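Research Papers > Consumer Studies > Surfaces and Interiors
May | Ruairi Urquhart and Aurelio Collado

4. Surface Color and Perceived Cleanliness

The second part of the study asked how the color of a work surface affects the way people judge its cleanliness. Earlier sections dealt with wear and with the cost of replacement. Here the concern is with opinion, as recorded in the survey carried out in Nakosow and Halás. A total of 3000 households received the form, which contained 32 items. Seven of these concerned color and are treated in this section.

Respondents in both towns rated pale surfaces as cleaner than dark ones when no marks were present. The preference was stronger in Nakosow, where kitchens tend to be smaller and receive less daylight. Age had little bearing on the answers. Persons who cooked every day were more cautious in their ratings than persons who cooked only on weekends.
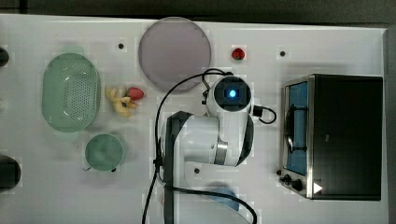
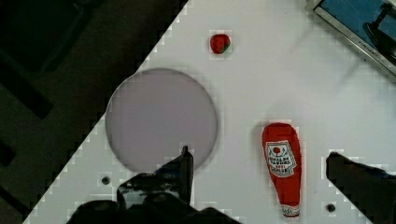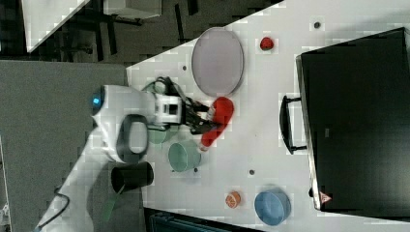 Figure 4. White tabletops.

The preference for pale surfaces weakened once respondents were asked about upkeep. Many wrote that a white surface must be wiped more often, and several had replaced one for that reason. Contrast appears to be the main factor. A small red strawberry on a white tabletop is noticed at once, and the same holds for a crumb of dark bread or a drop of sauce. A plate in pale lavender-gray stands out far less. Respondents who owned speckled surfaces, such as the Zarnix range, reported fewer complaints of this kind, although they also admitted to cleaning less often.

The form did not ask about lighting, and this limits what can be concluded. Answers from Halás were also collected over a shorter period. A follow-up with 50 households, using sample panels supplied by Ultinero, is described in Section 5, together with the rating scale and the method used to code written comments.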